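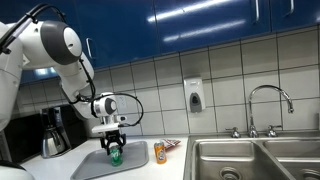 Session 4: Pick, Carry, Put Down, Apologize
Kerklow Shared Workshop, evening course in home-built automation
Handout revised 2020-03-05

Bring: your laptop, the notebook with your joint offsets in it, and your own snacks. The ones on the counter are test objects and have been handled by machinery.

Last session ended with the arm moving through free air, which every arm does beautifully. Tonight it has to touch things. We're working in the kitchen again, on the counter beside the sink, with the shallow gray tray as the target zone. If you missed Session 3, read the part on limits before you come anywhere near the enable switch.

1. What we are building

The long-term project is Tikik, a counter-clearing arm for people who share a kitchen and have given up on notes taped to the cabinet. The full Tikik will find objects, decide where they belong and put them there. The current Tikik will put a can in a tray if you have told it where the can is and where the tray is. We have a way to go.

Tonight's task comes in two parts. Part A is moving a soda can from the bare counter into the tray and leaving it upright. Part B is doing the same with the snack packet, which has no upright to speak of.

You will work in pairs. One of you runs the program, the other keeps a hand on the stop button and an eye on the arm. Swap after each attempt, including the good ones.

2. Coordinates, or where the counter thinks it is

The arm measures everything from its base. You will be tempted to measure from the edge of the counter. The two disagree by a small angle, and a small angle at the base becomes a large opinion at the fingertips.

Before you teach any positions:

Touch the closed fingers to the three tape marks on the counter, at slow speed, and write down each reading.
Feed the readings to the fit script. It returns the plane of the counter in arm coordinates.
Check the tilt. If it comes out above 2 degrees, you have touched a mark with the wrong finger. Do it again.
Set the tool length. From the flange face to the fingertips with our adapter is 132 mm. It was a different number last term, and the old number is still in at least one sample file.

That last one matters more than it looks. With the wrong tool length, the arm will be wrong by the same amount everywhere, which feels like consistency and is very easy to mistake for success. A past group spent most of an evening adjusting the counter height in software to cancel it out. Then somebody tilted the wrist.

Don't lean on the counter while you calibrate. It flexes. So do you.

3. Part A: the can

A soda can is a generous first object. It is round, so you don't need to know which way it's facing, and it stands up by itself. It also has a thin wall, and the gripper has no sympathy for that.

Every pick in this course uses the same sequence of poses: above, down, close, up. Every place uses above, down, open, up. Name them that way in your program. Last term's code had poses called "good", "good2" and "actual good", and we had to throw the whole folder away.

For the can:

Come in from straight overhead with the fingers pointing down. Sideways approaches are for people with more counter than we have.
Close around the upper part of the can, but stay on the straight wall. The shoulder slopes, and fingers on a slope slide.
Begin with the lowest grip force the driver accepts. Raise it one step at a time until the can stops slipping, then stop raising it. Dents are permanent and we will all be able to see them.
Lift before you travel. The tray has a raised rim, and the rim has won every encounter so far.
On the way down, slow to 5 percent speed for the last stretch. Let the base of the can meet the tray, then open.

The usual error is releasing a little high. The can drops a hair, lands on one side of its base, considers its options and tips. The second most usual error is releasing a little low, in which case the arm pushes the can into the tray, the tray pushes back, and the force limit trips. Of the two, the second is louder but teaches you more, as the log will show you exactly where the contact began.

Orange can or green can makes no difference to tonight's code, which doesn't look at anything. It will make a difference in Session 5, when we add vision, so please don't write a program that depends on the green one always being on the left.

4. The cable

We route the gripper cable outside the arm, with a wide loop at the wrist. It is ugly and it works. The first version ran tight along the links and looked terrific until joint six turned over, at which point it became a very short cable with a connector at each end and nothing useful in the middle.

Rules for the loop:

Turn the wrist by hand through its whole permitted range before you power up, and watch the loop the entire time.
It must never go taut. It must also never hang low enough to hook the faucet.
If your path passes over the sink, change your path. There is no object in tonight's exercise that requires the sink.
Fresh cable clips are in the drawer marked Anghel, after the printed bracket they were bought for. The bracket itself was retired with honors.

Check the loop again after any change to the poses. A cable that was fine for one approach angle can be sulking by the next.

5. Part B: the packet

Everything you learned about the can is now of limited use. The snack packet is flat, shiny and crinkled, and it will be a slightly different shape each time you let go of it. You can't measure it once and trust the number.

The approach that has worked best for us is the pinch. Bring the fingers down partly open over the middle of the packet, get as close to the counter as your calibrated plane allows, and close slowly so the wrapper bunches up between the fingertips. You are making a handle out of the packet as you go. If the fingers are too high they close on nothing, and the arm will then carry nothing to the tray with great care and set it down gently.

Which brings up checking. After each close, read the finger position. Fully closed means you missed. Anything wider means you have hold of something, and you may go on to the lift. Put that test in your program before your first packet attempt. Watching the machine deliver thin air is funny twice.

Some notes on the approach height:

Use the plane you fitted in part 2. Don't use a height you taught above the tray, as the tray has its own thickness.
Come down in small steps near the surface. Note the last height that didn't touch, and work from there.
If the fingertips scrape, stop, back off, and look at the counter before you look at the fingers. The workshop owns the counter.
Flatten the packet between attempts only if your pair agrees to do it every time. Otherwise your results can't be compared with each other.

Where the packet starts is up to you. Close beside the tray is the short trip and the harder approach, with the rim and any cans already standing there to keep clear of. Further out gives you elbow room and a longer carry in which to drop it. Write down which one you picked.
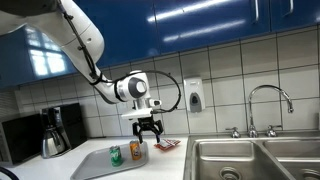 Revathi Iyer asked after the last session why we don't just put a suction cup on it, given that a suction cup would pick up a packet and would probably manage a can lid too. Fair question. A cup wants a smooth patch to seal on, and a crinkled wrapper offers very few of those. We tried a small one on the Rilmont jig in November and it held the packet for as long as it took everyone to turn around and look. She is welcome to try a bellows cup, which follows uneven surfaces better. The pump is on the lower shelf and it sounds like a goose.

She also asked whether two fingers are enough. For tonight, yes. For a mug with a handle, we'll talk.

6. What to hand in

One page per pair, with the following:

Your three touch readings and the fitted tilt.
The grip setting you ended up with for the can, and the last setting that slipped.
For the packet, a line for each attempt: start position, approach height, finger reading after closing, what happened.
Your pose list, with names a stranger could follow.

Failed attempts go on the page too. A table of nothing but successes will be read as fiction and graded accordingly, with marks for style.

7. Before you leave

Park the arm in the fold position, away from the cabinet doors. People open those in the morning without looking.
Power off at the wall, then hang the stop button on its hook.
Wipe the counter and the fingertips. Rubber pads pick up grease and then your grip numbers drift.
Leave the coffee maker where it is. It is marked as an obstacle in the collision map, and moving it six inches to the right turns it into a surprise.

Reading for Session 5: the camera mounting notes, first half. The second half is being rewritten and currently contradicts the first.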